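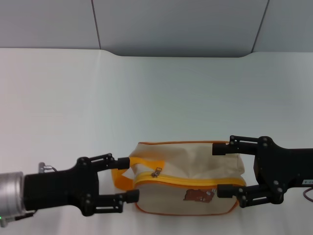 Research > Manipulation > Bimanual handling

Zippers remain an awkward class of object for two-armed manipulation, and over the past several months our laboratory has devoted most of its bench time to them. The present post summarises the method adopted for the pouch tasks and the results obtained to the end of May. A fuller account is being prepared with my colleague Rin Kawaguchi.

The policy was trained by imitation. Operators recorded 968 demonstrations of opening and closing small fabric pouches, of which 182 were withheld for validation. Each demonstration was divided into two phases: a bracing phase, in which one gripper stabilises the body of the pouch, and a travel phase, in which the other draws the pull along the teeth. Earlier work in our group treated the entire motion as a single sequence. Under that arrangement the policy frequently began to pull before the fabric had been secured, and the pouch simply slid across the table.

The principal change is a learned gate between the phases. The gate, which we have named Sostoron, receives the wrist torque readings and the head camera view, and it releases the travelling arm only when the bracing arm reports a stable load. It adds 30 milliseconds to the control cycle. We consider this an acceptable cost at the speeds in question.

In 200 evaluation trials, the gated policy completed the opening task in 164 cases; the ungated baseline, given the same starting positions, completed 121. Closing proved more difficult for both. The most common remaining failure occurs at the beginning of travel, when the pull lies flat against the tape and the fingertips pass over it. Canvas that has collapsed near the end of the zipper is a second source of error, as the teeth no longer follow a straight line and the arm does not correct its heading quickly enough.

Two limitations should be noted. All trials were conducted under constant lighting on a plain white table, and the behaviour of the gate against a patterned surface is unknown. In addition, fingertip pads were replaced partway through the demonstrations, and we have not yet separated the effect of the newer pads on grip.

The next round of recording will concentrate on stiff fabrics and on pulls of differing size. Enquiries about the demonstration format may be directed to the laboratory's general address.

Recent posts
Calibrating the Irnero wrist sensors
Notes from the Nakajima workshop on deformable objects
Zallel: a revised labelling tool for phase boundaries
Fingertip pad wear and when to replace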